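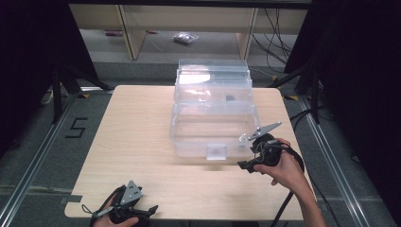

The clear box, lid latched, on the big table.

I have been sorting the sewing drawer since November, and the last step was finding one box for the small stuff. I wanted clear plastic so I could stop opening lids to look for bobbins. Kanokwan Petchrat had the same problem with her beads and told me to get one with tiers.

The trays go up like stairs toward the back, with a wider space at the bottom in front. My plan is thread down low, then needles and snaps in the upper trays. I had 11 spools of navy thread when I emptied the drawer, all of them started. Four went to my sister.

Buttons are a separate problem. My aunt's jar from Castden holds 1,638 of them — I counted over two evenings — and they won't fit in here with everything else. I'll keep the shirt buttons and leave the rest in the jar.

The zippers are still in a shoebox. I haven't decided whether to sort them by length or by color, and I still need to buy labels.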